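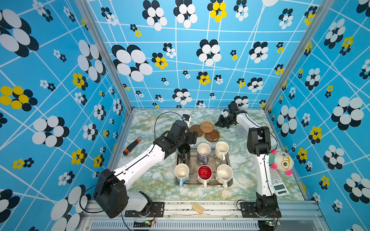 Six to a tray, two rows of three, openings up.

Mug hire: the questions I get asked most

Hi, I'm Marcela Urban and I run Clestley, a mug hire business in country Victoria. I lend mismatched mugs to weddings, wakes, school fetes, markets and the odd very large morning tea. If your question isn't answered somewhere in this lot, send me an email and I'll get back to you (usually after dinner).

Can I choose the colours?

Sort of! You can tell me a direction and I'll pull mugs that suit. "Soft" gets you things like the lavender one with the cream inside, plain creams, pale blues. "Bright" gets you red interiors and anything else that makes me happy at seven in the morning. What I can't do is a full matching set, as I simply don't own one. If you want everything identical, Wumeck hires plain white and they're lovely to deal with.

Do you have white mugs at all?

Heaps, though lots of them have a secret. White outside with a colour inside, or white with a light blue outside and handle, that sort of thing. If you need them white all over, say so when you book or I'll assume you're relaxed about it.

How many do I need?

For a sit-down tea, one each plus a few spares. For a come-and-go thing like a market or an open day it depends on whether you've got someone washing. No washer, allow nearly two each, because people put a mug down, wander off to look at the jam and take a fresh one. With a keen washer you can get away with fewer mugs than guests.

What's the smallest order?

Eighteen mugs. I used to do six and it was me driving across the shire for the price of a sandwich.

And the biggest?

There are 1,271 mugs in the shed as of the July stocktake. I'm comfortable sending out 1,000 at once if you give me a month's notice, and somebody strong at your end for the unloading.

How do they arrive?

Standing upright in divided crates, with a towel over the top. The serving trays travel separately. Please don't carry mugs from the car already on a tray, even if it's only a few steps. I've done it, on gravel, and I'd rather not talk about the noise.

Are trays included?

One tray for every six mugs, yes. They're rectangular stainless steel with a raised rim, and the bottom is ribbed, so the mugs aren't sitting on a dead flat sheet. Six is what I recommend per tray and I've stuck with that for years. You can squeeze more on, but then the handles start knocking and whoever's carrying it walks like they're defusing something.

Which way should the handles face?

I get this one from wedding planners! Have them wherever you like. If guests are helping themselves, I turn the handles towards the side people will be standing on. If you're left-handed like me you'll have opinions. When I'm just setting out at home they end up facing every direction and the tea tastes the same.

Upside down or right way up?

Right way up once they're on the table, please, at least for anything indoors. It looks friendlier and you can see the inside colours, which is half the fun. Outdoors under trees, flip them over until the kettle's on. You'll work out why.

Do they need washing before we use them?

No, they come clean and ready to pour. Give them a quick rinse if they've been sitting in a dusty hall overnight.

Do we need to wash them afterwards?

Just tip out the dregs and the teabags. Oh gosh, the teabags. Please check for teabags. I do the proper wash here. If you love washing up and want to do it anyway, no harsh scourers on the dark ones, they show every scratch.

What happens if one gets broken?

One or two, no worries, it's in the price. After that it's a flat charge per mug, listed on your booking form. Wrap the pieces in newspaper and pop them in the crate so I can tick them off. Please don't replace one with something from your own cupboard. It's a kind thought, but I did once end up with a mug from Kuruc Tyres and a very confused inventory.

Can I put hot coffee in all of them?

Yes. I pour boiling water into every mug when it joins the collection, and if it makes me nervous it becomes a pencil pot.

Will they go with my tablecloth?

Nearly certainly. My own taste runs to marble-look tops and loud flowery blue wallpaper, so I'm probably the wrong person to ask about restraint. If your cloth is busy, go for mostly pale mugs and let me slip in one or two darker ones. If it's plain, go wild.

Do you buy mugs?

I do, in small lots. No chips, no crazing, nothing so tiny it's basically an egg cup. Crescencio Villalobos at the Corutska op shop puts a box aside for me, and if you're clearing out a kitchen he's happy to take yours as well.

Can I pick up myself?

Yes please, it saves you the delivery fee. Come after 3 pm and bring a car with a flat boot. Ring the bell twice, I'm usually out the back with the radio on.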